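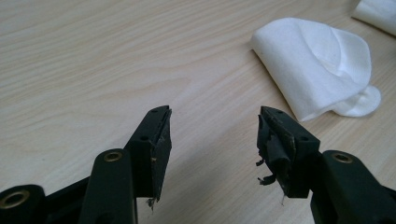
Support > Hand-Held Gripper > Planning and Spares > Section 3: Budgeting for Consumables

Last updated: September

3. Budgeting for Finger Pads and Bushings

Complete this section before submitting a purchase request to Holroyd. Finger pads are consumables and are not covered by the Ustell service plan.

1. List every gripper in use, including units kept as backups.

2. Inspect both fingertips on each unit. Record each pad separately; the left and right pads do not always wear at the same rate.

3. Grade each pad:
Scuffed or flecked: keep in service, order a spare.
Peeling, folded or torn: replace before the next session.

4. Check the brass bushings for play. Enter them on a separate line of the request.

5. Allow 2 pad sets per gripper per quarter. For cloth handling, allow 3.

6. Add 60 minutes of bench time per gripper for pad removal, cleaning and bonding.

Note: Pads are sold in matched pairs. Replace both, even if one is still serviceable.

Caution: Do not trim a torn pad and return it to use. Loose strips can catch on fabric.

7. Send the completed request to Leanne Dawber by noon on Tuesday. Requests for complete finger assemblies also need approval from Miklós Hajdu.

Related items
Cenari Pad Adhesive: Storage and Shelf Life
Iven Finger Assembly: Parts List
Bushing Replacement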